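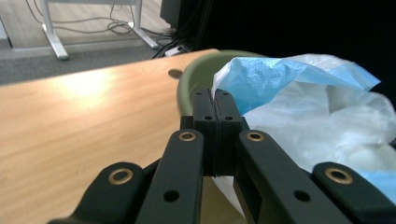 The Pumden recycling centre opens its doors to the public once a year, and on Dec 14, 2019 it did so in sideways rain. Parking was in the overflow field, which had overflowed.

We were given orange waistcoats in one size (vast) and led up to the viewing gallery over the sorting hall. The main line was put in by Gromis in July and is the pride of the place. Yoghurt pots go left, milk bottles go right, and anything odd carries on to a skip at the end – the skip was doing well. The noise is tremendous, so our guide's talk reached me as a series of confident hand movements.

I did catch that thin plastic bags are the great enemy. They wrap themselves round the rollers, and the line stops for 20 minutes while they are cut out.

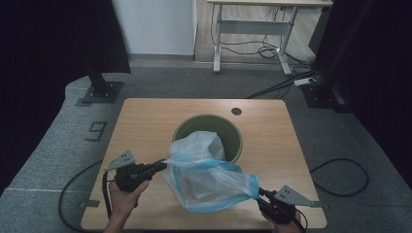 Naderska wanted to know why the council still tells us to bag everything up, then, and was told that the leaflet is under review. It has been under review for 3 years.

Tea was in the canteen, with a choice of 5 biscuits, all custard creams by the time our group got there. The compost heaps were closed owing to weather. Next year's tour starts at the Ezzat Road gate.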